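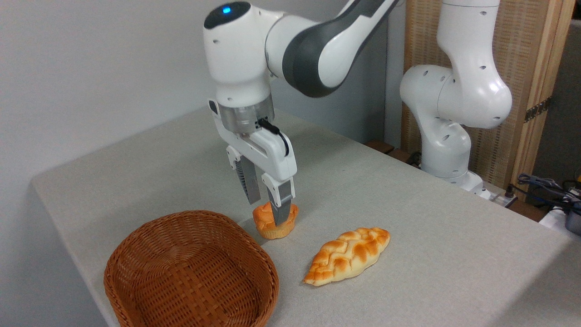
Bread baskets are back at the Thursday supper! We dropped them a couple of winters ago when we moved to plated meals, and people have been asking for them ever since, so from the first week of September every table gets one again. Each will hold a good mix — a braided loaf laid on the diagonal, golden on top and pale in the creases, and then small puffy rolls like the orange one with the ridged, muffin-style base. The brown oval wicker basket is the shape we've settled on, with that nice thick rolled rim that's so easy to grab when you're passing it down to the far end.

Doina Obradović is baking again, and she has been testing doughs all summer. Her braid is a soft, slightly sweet one (wonderful with soup, even better toasted the next morning), and she makes the rolls in a cupcake tin so they come out all the same size and the kids can't argue over the biggest. We tried a batch of 20 at the planning night and there wasn't a crumb to take home.

We'll need roughly 100 rolls for the first supper, so if you like baking, come and join her in the Cullero Street kitchen that afternoon. Bring an apron and a tin if you have one. Flour, eggs and butter are all taken care of.

Butter for the tables will be plain and garlic — and yes, Popescu's plum jam too, while the jars last! Put your name on the sheet by the coat rack, or just tell Doina. Doors open at 7.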